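Handout 6: Soft goods in corrugated boxes
Packing and Materials Handling, bench section
Reading before Saturday's session: chapter 3 of the course reader

## 1. Scope

These notes cover the packing of loose textile items (garments, covers, dust sheets, bagged offcuts) into single-wall corrugated boxes at a bench. Rigid goods were treated in Handout 5. Palletizing is left for May.

Textile goods differ from rigid goods in two respects that matter to the packer. They have no fixed volume, and they carry almost none of the stacking load. A box filled with cloth must be treated as an empty box when its strength is estimated. Students who worked the Tondach problem set will remember that the roof tile cartons were the opposite case, with the contents taking nearly the whole load.

## 2. Fill volume

Define the fill ratio *f* as

f = V(goods, relaxed) / V(box, internal)

where the relaxed volume is measured after the goods have been dropped into a gauge bin and left for 3 minutes without pressing. For folded goods, *f* can be taken well above 1 before the panels bulge. For heaped goods it should be kept near 1. A heap pushes outward at the middle of the long panels, where the board is weakest, and the flaps then meet under tension.

Worked case. The Skitisis bench box has internal dimensions of 200 mm in height and a base of 19,455 mm². Internal volume:

V = 200 × 19,455 = 3,891,000 mm³ = 3,891 cm³

If the relaxed heap measures 88 percent of this, the goods volume is 3,424 cm³ to the nearest whole number. The remaining space is 467 cm³. No void fill is required. Repeat the calculation for the Prarico box in your own time, using the dimensions on the data sheet.

## 3. Flap position during loading

Fold all four flaps outward past the vertical before loading begins. A flap left upright narrows the effective opening and catches on cloth. The crease should be worked once, by hand, along its full length. Repeated working breaks the liner and reduces the strength of the top edge.

Load from above. Place the heavier pieces first and spread them to the corners. Thin or slippery fabric goes in last, as it tends to migrate upward when the box is moved.

Light-colored goods should be kept apart from dark ones by a sheet of plain paper. Dye transfer under pressure was discussed in the Reddy case, and the finding there was that contact time mattered more than fabric weight.

## 4. Bench surface

The bench top should be clear except for the box, the goods and the board in use. Reserve an area on the near side for cutting and folding. Where space is short, the box may stand beyond the far edge of the work surface, provided the opening can still be reached.

A plain, dark top is preferred. Tan board stands out against it, and small scraps are found before they end up in the goods.

## 5. Scrap and flat pieces

Flat cardboard left over from box making falls into two classes.

- **Reusable flats.** Pieces with straight edges and no crushed flutes. Use as layer pads or base stiffeners.
- **Irregular scrap.** Torn or uneven pieces. Do not use as pads. A ragged edge will mark fine cloth, and an undersized pad shifts and leaves a ridge.

A pad should be cut slightly smaller than the base in both directions. Record the flute direction on the pad in pencil. For base stiffeners, the flutes of the pad run at right angles to those of the bottom flaps.

## 6. Closure

Fold the short flaps first, then the long. The long flaps should meet at the center line under light hand pressure. If they spring apart when released, remove material. Taping over a sprung joint hides the fault until the box is stacked.

Apply tape in one continuous strip with an overlap onto each end panel. Check for cloth trapped in the joint before pressing down.

## 7. Problems

1. Derive the relaxed volume at which the bench box in section 2 reaches f = 1.2. State whether folded or heaped goods are assumed.
2. A mixed load contains one heavy cover and several light bags. Sketch the loading order and justify it with reference to section 3.
3. Explain why a box of cloth fails in stacking at nearly the same load as an empty box of the same grade.

Written answers go in the tray by the door before the bench session. Units must be shown at every step.
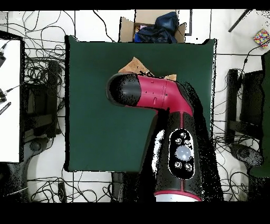 *Manikandan Thevar*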